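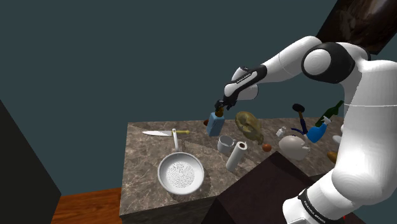
图3 Tomberg场景中的一次遥操作示教。夹爪竖直向下，位于浅蓝色瓶子顶部；台面上的其余物体在本任务中均为干扰物。

3 示教数据的采集

3.1 仿真环境与任务集

本文全部示教均在仿真环境Tomberg中采集。Tomberg以单臂固定基座操作为对象，场景由石纹台面、台面上的刚体物体以及机械臂组成，背景墙面不参与碰撞计算。机械臂具有7个转动关节，末端安装平行夹爪。物体网格来自经过扫描重建的日用品模型，碰撞体由凸分解得到，质量和摩擦系数按物体类别设定标称值，并在每次重置时于标称值附近采样。

任务集包含九项任务，分为拾取、放置和推移三类。每项任务由目标物体、初始分布和成功判据共同定义。以图3所属的拾取任务为例，目标为浅蓝色瓶子，初始时瓶子直立于台面后部；成功判据为瓶底离开台面达到预设高度，并在随后的保持窗口内相对夹爪的位移不超过阈值。平底锅、杯子、纸巾卷、喷雾瓶、锤状工具等物体不出现在任务说明中，但参与碰撞检测。若干扰物在示教过程中跌落台面，该次示教按失败处理。

干扰物的布置由随机采样生成，随后经过一段自由沉降仿真，待所有物体的线速度和角速度低于阈值后再开始记录。沉降之后物体的姿态并不总是直立，倾斜、侧卧以及相互倚靠的情形均予保留。若目标物体在沉降阶段倾倒，则重新采样整个场景。我们没有对物体之间的间距设置下限，只要求初始状态下不存在穿透。这一选择使部分场景中目标物体周围的可用空间很小，操作者需要在接近阶段调整夹爪的偏航角，才能避免手指与邻近物体接触。图3中，瓶子左后侧另有一个小物体，大部分被瓶身遮挡，这类局部遮挡在任务集中较为常见。

3.2 遥操作接口

遥操作由Mekia接口实现。操作者手持六自由度位姿跟踪手柄，手柄相对于参考位姿的位移和旋转被映射为末端执行器的目标位姿。记手柄在时刻t的位姿为H(t)，离合器最近一次接合时刻为t0，对应的末端位姿为E(t0)，则平移目标为

p*(t) = pE(t0) + s · Rc · [pH(t) − pH(t0)]

其中s为平移缩放系数，Rc为手柄坐标系到机器人基座坐标系的旋转。姿态目标由手柄的相对旋转左乘E(t0)的姿态得到，相对旋转事先经Rc变换到基座坐标系，不作缩放。缩放系数在接近阶段与精细操作阶段取不同的值，由手柄侧键切换。切换时刻同时更新t0，以保证目标位姿连续。

离合器由食指扳机控制。扳机松开时末端目标保持不变，操作者可以将手移回舒适位置，再重新接合。早期版本以按键切换离合器状态，操作者容易忘记当前处于接合还是脱开，重新接合后常出现意料之外的运动。改为按住接合之后，此类误操作明显减少，后文数据均使用按住接合的版本采集。

夹爪开合由拇指按键给出二值指令，在控制端转换为限速的宽度目标。我们也测试过用扳机行程连续控制夹爪宽度，但该方式与离合器扳机在手指动作上存在耦合，操作者收紧夹爪时往往连带改变手腕姿态，因此未予采用。

操作者的视觉反馈由两路渲染图像构成。一路为固定视角，从台面前方斜向下观察，视角与图3相近；另一路固连于手腕，用于判断手指与目标之间的横向偏差。固定视角下，机械臂前臂和肘部在某些构型中会遮挡台面右侧的物体。图3中，台面右侧的几个浅色物体即被机械臂部分挡住。对于目标落入该区域的场景，操作者主要依赖腕部图像完成对准。两路图像在采集时均不叠加目标标记、距离读数或任何辅助线，使操作者可用的信息与策略训练时的输入保持一致。

3.3 末端控制与关节冗余

末端目标位姿经低通滤波后送入Gunn控制器。Gunn为任务空间阻抗控制器，输出关节力矩为

τ = Jᵀ · (K · e − D · v) + N · τ0 + g(q)

其中e为末端位姿误差，v为末端速度，K和D分别为刚度矩阵与阻尼矩阵，N为动力学一致的零空间投影，τ0为零空间力矩，g(q)为重力补偿项。位姿误差的姿态部分采用四元数向量部表示，并选取与当前姿态同半球的四元数，以避免在旋转接近半周时出现符号翻转。

末端位姿约束占用六个自由度，余下一个自由度由零空间力矩决定。τ0使关节构型趋向一组预设的参考角度，参考角度对应肘部抬高的姿态。肘部抬高有两方面作用：其一，前臂自上而下接近台面，与较高物体发生碰撞的可能性降低；其二，从台面后部取物时，腕部关节距离限位仍有余量。代价是前臂在固定视角图像中占据的面积增大。我们比较了若干参考构型，最终选用的构型在可达范围与遮挡之间取折中，未针对单个任务调整。

刚度矩阵取对角形式，平移刚度在竖直方向略低于水平方向。竖直刚度较低时，夹爪在下压过程中触及瓶口或台面所产生的接触力受到限制，操作者即使将目标位姿置于物体表面以下，也不会立即引起物体弹飞。操作者端没有力反馈，接触与否只能从图像判断，因此这一限制对采集质量有直接影响。水平刚度若同样取低值，则推移类任务中末端会明显滞后于目标，操作者倾向于以更大的手部位移作补偿，示教轨迹的超调随之增大。

当目标位姿与当前位姿之差超过限幅时，e按比例截断，手柄的快速移动不会产生过大的力矩。截断状态作为布尔量写入记录。长时间处于截断状态的片段意味着操作者的指令与机器人的实际运动脱节，在后处理中据此进行检查。

3.4 示教流程

每位操作者在正式采集前完成一组练习，练习场景与正式场景不共享随机种子，所得轨迹不进入数据集。练习内容依次为空载移动、无干扰物拾取和有干扰物拾取。操作者能够连续完成有干扰物拾取后转入正式采集。

一次正式示教包括以下过程。系统采样场景并完成沉降，将机械臂置于初始构型，初始构型在参考构型附近加入小幅扰动；界面显示任务名称和目标物体的文字说明；操作者接合离合器后开始记录；成功判据满足，或操作者按下放弃键，或达到时间上限时，记录终止。操作者可以在记录开始前观察场景，时间不限。观察时间不计入示教时长，也不写入数据。

我们对示教方式只作了有限的规定。操作者被要求避免以手指推开干扰物来获得空间，除非任务本身要求推移；被要求在夹爪闭合前停止末端平移；对接近方向、抓取高度和搬运路径则不作限制。对于直立的瓶状物体，多数操作者采用自上而下的接近方式，夹爪轴线与瓶身轴线接近重合，手指从瓶颈两侧落下。也有操作者从侧面接近瓶身，此时夹爪需要绕开前方的物体，路径较长，但抓取后瓶子的摆动较小。两种方式均保留在数据集中，未作标注区分。

自上而下接近瓶颈时，主要误差来源是深度方向的判断。固定视角下，夹爪与瓶颈在图像中重合并不意味着二者在空间中对齐，沿视线方向的偏差只有在腕部图像中才能看出。操作者若只看固定视角，常在夹爪尚未对准时下降，造成单侧手指压在瓶口上。练习阶段对此作了提示，要求在下降前查看腕部图像，下降过程中则由操作者自行决定注视哪一路。

放弃的示教同样保存，但与成功示教分开存放。时间上限按任务类别设定，推移类任务较短，放置类任务较长。达到时间上限而未满足判据的示教归入失败，不再询问操作者是否继续。

3.5 记录内容与时间对齐

Guvik数据集以单次示教为存储单元。每个时间步记录关节位置、关节速度、关节力矩指令、末端位姿、末端目标位姿、夹爪宽度、夹爪指令、离合器状态、误差截断状态以及全部物体的位姿。图像不在采集过程中保存，采集结束后由记录的仿真状态重新渲染得到。重新渲染可以在不重复采集的情况下更换相机参数、光照和纹理，并使不同输入配置的策略能够在同一组轨迹上比较。

重新渲染要求记录的状态足以复现场景外观。除物体位姿外，每条示教还保存场景的材质编号、光源参数和物体网格版本。我们在早期数据中遗漏了网格版本，网格更新后，部分轨迹在重新渲染时出现夹爪与物体表面不贴合的现象。受影响的示教已经从数据集中移除，移除数量未计入下文的统计。

手柄位姿、控制器状态和仿真状态的更新频率不同。记录以仿真步为基准，手柄位姿取该时刻之前最近的一次采样，不作插值。训练所用的动作定义为下一时间步的末端目标位姿相对当前末端位姿的变换，以及二值夹爪指令。选用目标位姿而非实测位姿计算动作，是考虑到阻抗控制下二者在接触阶段存在系统性的差异：夹爪夹持物体并抵住台面时，实测位姿几乎不变，而目标位姿仍包含操作者施加的下压量。若以实测位姿构造动作，这部分信息将会丢失，回放时接触力偏小。

离合器脱开的时间段中末端目标保持恒定，对应的动作只包含控制误差的残余。这些时间段的长度取决于操作者调整手部位置的快慢，与任务无关。我们将其从训练轨迹中剪除，剪除前后两端的末端速度均需低于阈值；若不满足，则保留原始片段。夹爪闭合之后的短暂停顿不作剪除，该停顿使夹持力在提升之前得以建立，剪除后策略在提升瓶状物体时出现滑脱的比例上升。

3.6 回放检查与筛选

所有标记为成功的示教均经过开环回放检查。检查时将场景恢复到记录的初始状态，按记录的末端目标位姿和夹爪指令依次驱动Gunn控制器，回放结束后重新计算成功判据。仿真求解器在相同硬件和相同线程设置下具有确定性，此时回放与原记录一致。更换硬件后，接触求解顺序的变化会引入微小偏差，偏差在多体接触的场景中可能被放大。我们在与采集端不同的机器上执行回放，以排除对接触细节过于敏感的示教。

筛选共排除163条示教，余下1,515条构成Guvik的训练部分。排除原因主要有三种：回放未满足成功判据；误差截断状态的持续时间超过允许值；目标物体以外的物体在示教过程中发生了明显位移。第三种情况通过比较物体初始与终止位姿判定，推移类任务中任务说明所指定的物体除外。同一条示教可能同时符合多个原因，因此各原因的数量不宜直接相加，本文不作分项报告。

被排除的示教在各任务之间分布不均。拾取类任务中，目标位于台面后部且邻近有较高物体的场景，排除比例高于其他场景。检查对应的轨迹可以看到，夹爪在下降或提升过程中与邻近物体发生轻微接触，记录时未造成后果，回放时物体的运动则有所不同。目标为细颈瓶时，抓取位置过高也是常见原因，手指只夹住瓶颈上端，瓶身在提升后摆动，保持窗口内的相对位移接近阈值，微小偏差即可改变判定结果。

筛选改变了训练数据的分布。保留的示教总体上接近方向更规整，与干扰物的距离更大，困难场景所占比例则有所下降。为评估这一影响，第5节给出了使用筛选前数据训练的对照结果。此外，筛选只针对单条轨迹，不考虑轨迹之间的重复程度；同一操作者在相似场景中给出的示教可能高度相近，我们未作去重处理。

3.7 与手动引导示教的关系

手动引导是另一种常用的示教方式，操作者直接握持机械臂末端，在重力补偿状态下拖动其完成任务。该方式不需要映射操作者与机器人之间的坐标关系，操作者还可以直接感受到接触力。对于实体机器人，手动引导在装配等对接触敏感的任务中往往比遥操作更易上手。

本文没有采用手动引导，原因之一在于全部采集均在仿真中进行，不存在可供握持的实体。另一方面，手动引导所得的轨迹包含操作者手部施加的外力，控制器指令本身并不能再现该轨迹，回放时需要另行估计等效的目标位姿。遥操作下，操作者的输入与策略的输出经过同一控制器，动作空间一致，第3.6节的开环回放检查也因此可以直接进行。

遥操作的局限主要在接触阶段。缺少力反馈时，操作者对夹持是否稳固的判断完全依赖图像，提升前通常会有试探性的小幅上移。这类动作在数据中普遍存在，经训练后在策略的输出中同样出现。我们没有将其视为缺陷加以剪除，其对任务完成时间的影响见第5节。示教轨迹中的手部抖动经低通滤波后幅度较小，但在精细操作阶段仍可辨认，滤波截止频率的选取及其对抓取精度的影响列于附录B。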